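List Home | Threads | Authors | Date | Search | Log in

Subject: Re: [muststead-users] teleop demos, cube into box – how many is enough
From: Marilou Padilla
March 2021

Remzi, quick one before I have to run, sorry for the mess.

Remzi Kaplan wrote:
> We're recording with the leader arm, one person driving, cube to box
> only. Got 43 demos so far and the policy goes to the middle of the
> table and closes on air. Hacer thinks it's the number of demos. I think
> it's the way we drive. What do other people on the list do? Also do you
> start every episode from the same arm pose or not?

I'd say both of you, but mostly the driving. 43 is thin. Our first set in January was 508 episodes and the trained policy was still bad, so more is not a cure by itself. Fadime went back through them and found that half the drivers were stopping over the cube to think. The model learns the stop. You get an arm that hovers and then gives up and closes wherever it happens to be. Sounds a lot like yours.

Start pose – yes, same one every time, fingers low over the wood and nearly shut. We have a script called Tumgate that drives the arm there between episodes and won't let you hit record until its in position. Task layout is below, same as yours I think. 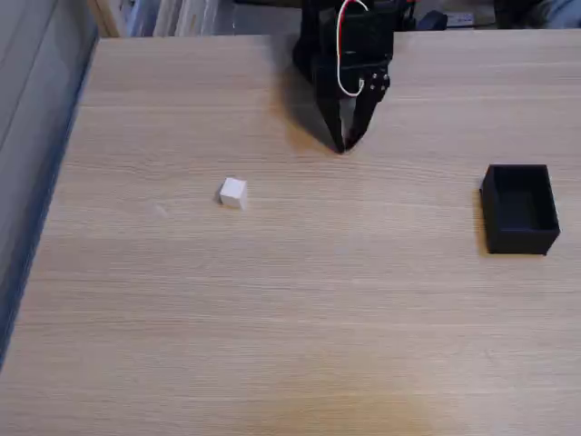 White cube on the left, black box on the right, gripper at center.

What we vary is the cube. Move it a few cm, turn it a bit, record, move it again. Leave the box alone for the first set. We tried moving both from the start and it was just too much for the amount of data we had. Muammer disagrees with me on this and he may well answer here.

Driving rules we ended up with, no particular order:

- practice ten runs before you record anything
- open the fingers on the way over, not once you get there
- one smooth move, no correcting the last half inch five times
- lift higher than you think before crossing to the box, the walls catch
- if you fumble it, throw the episode out. Dont keep it "for variety"

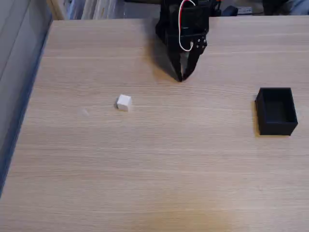 Second set was 510 episodes under those rules, same policy, same settings, and it picks up the cube most of the time now. Still misses when the cube is close to the left edge of the table, we just have few demos there. Adding some this week – aiming for about 913 total and then I'm done driving, my wrist hurts.

Also check your timestamps!! We had the camera lagging the joint readings on the Evitz logger and lost a week to that. Replay one episode and see whether the fingers close in the video when the log says they close.

Can send teh Tumgate script if you want it, it's short and ugly. Tell Hacer hi.

Marilou

Previous message | Next message | Reply to list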